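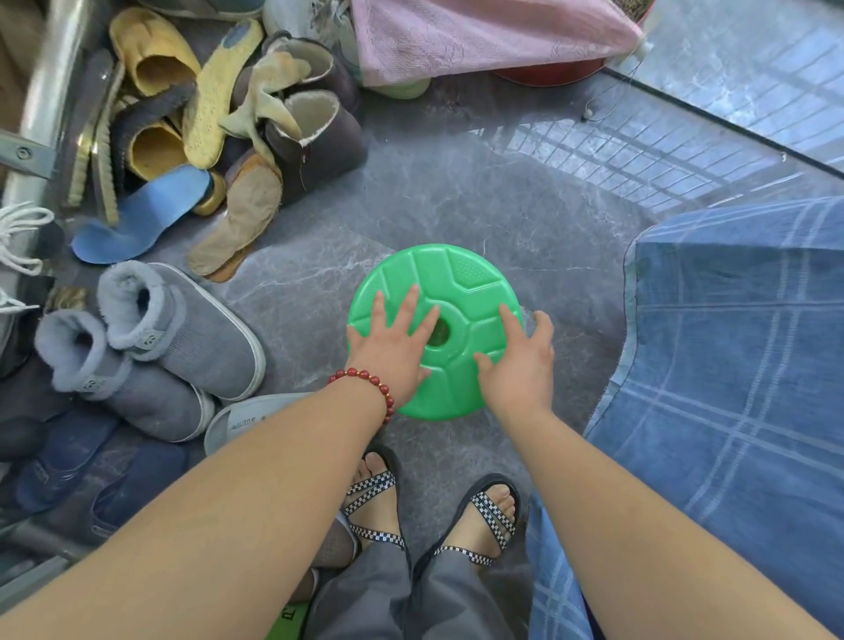 Hands on a green plastic stool, with footwear on the floor alongside.

Looking After the Deer Rifle at the Kitchen Table

Last updated: July
Print this page | E-mail this page

Most hunting rifles in the Andstead valley are cleaned twice a year, once the night before the season and once when somebody notices the orange fuzz. The rifle puts up with this better than it should. The tips below are for the ordinary bolt-action that lives in an ordinary house, and they assume you own a rod, some patches, and at least one towel you are no longer proud of.

Before anything else

Magazine out, bolt open, chamber checked by eye and then with a fingertip. Then do it again. If the phone rings and you walk away, you check it a third time when you come back, even if you live alone and the cat has no thumbs. Ammunition goes in another room before the solvent is opened. I don't mean the other end of the table.

Open a window. Bore solvent smells like a banana that went to law school, and it will be in the curtains by supper if you let it.

Setting up

Lay down a garbage bag, then newspaper, then the towel. Solvent will take the finish off a dining table, and you will be asked about the ring for years. If you haven't got a proper cradle, a cardboard box with two V notches cut in opposite sides will hold a rifle perfectly well. Line the notches with old sock. Mine came with a set of Grudora soup bowls and has outlived all but one of them.

Small parts go in a muffin tin. Fill the cups in the order things come off, left to right, and put them back right to left. A magnet on a stick is worth having for the spring that leaves anyway.

The bore

Take the bolt out and work from the breech end if your rifle allows it. A bore guide costs less than a box of decent cartridges and keeps the rod from rubbing where it shouldn't. Use a one-piece rod. The screw-together kind is fine in a backpack and a nuisance everywhere else, and it has a way of coming unscrewed at the deepest possible point.

Run a wet patch through, let it sit 10 minutes, and go do something about the dishes. Then a bronze brush, all the way out the muzzle before you pull it back. Never reverse it halfway. Follow with dry patches until they come out merely gray. People will tell you to go on until they are snow white. These people own a great many patches.

Blue or green on the patch means copper, and it wants a copper solvent and more patience. It can also mean your jag is brass and the solvent is eating that instead, a fact I arrived at after one entire evening and most of a bag of patches. A nickel-plated or plastic jag settles the question.

Finish with one lightly oiled patch. Before you shoot again, run a dry one through. Oil left in a barrel is not a kindness.

The outside

Fingerprints rust. Some people's fingerprints rust faster than others, and every family has one relative who should only be handed things in gloves. Wipe all the metal with a cloth that has a little oil worked into it, and keep that cloth in a jar with a lid. "A little" means the cloth looks dry and feels slightly suspicious.

For light surface rust on blued steel, use oil and the finest steel wool you can buy, grade 0000, with barely any pressure. Stop often and wipe. If the bluing starts coming away with the rust, stop altogether and call a gunsmith, who has seen worse and will tell you about it.

Walnut stocks with an oil finish like a thin rub of boiled linseed oil once a year. Thin is the whole trick. A thick coat stays tacky until spring and collects dog hair. Spread the used rags flat outdoors to dry before throwing them out, as linseed rags wadded up in a can are able to set themselves on fire with no help from anyone. Synthetic stocks need dish soap on a damp cloth, and they never write to complain.

Scopes

Blow the grit off first, then brush, then wipe. Shirt tails are for drying glasses you already dislike. A drop of lens cleaner goes on the cloth and never straight on the lens. While you're up there, see whether the ring screws are snug, using a driver that fits. If you can't say what torque they should have, the ring maker's leaflet can. It's in the drawer with the batteries.

After any work on the mounts, check your zero at the range before you hunt. I skipped this one November and spent a cold morning making noise at a hillside outside Wamen. At 200 yards I was a danger chiefly to shrubs.

Putting it away

Let a cold rifle warm up in its case before you open it indoors, or the whole thing will sweat like a soda can. Foam-lined cases are for travel. Leave a rifle in one over the summer and the foam will hold the damp against it very faithfully.

In the safe, aim for a humidity of 44 percent, give or take a few points. A cheap hygrometer will tell you how far off you are. Silica gel packs can be dried in a low oven if the maker says so, and a note on the oven door will save somebody's pizza. Mark the drying day on the calendar. I do mine on the first Monday of the month, in theory.

Store the rifle unloaded and locked, with the ammunition locked up separately. The key does not go on top of the safe. Every child in North America knows about the top of the safe.

Keeping the kit together

An old fishing tackle box beats the fitted wooden case that comes with a cleaning set, where nothing goes back once it has been used. Label the bottles on the side as well as the cap. Caps migrate. Keep brushes for different calibers in separate pill bottles, and throw out any brush that has begun to look like your uncle's eyebrows.

Reader comments (3)

nepia_creek: The muffin tin works, but write on the bottom that it's the gun tin. Ours went back in the cupboard and there was a batch of corn muffins we don't talk about.

Old Lever Action: Nothing here for those of us who can't clean from the breech. Use a muzzle guide, go slow, and turn the rifle upside down so the gunk doesn't run into the action. Otherwise a decent page.

windowsill: How often should the safe packs be dried if the safe is in a basement? Once a month isn't cutting it here, the needle was back over 60 in a week.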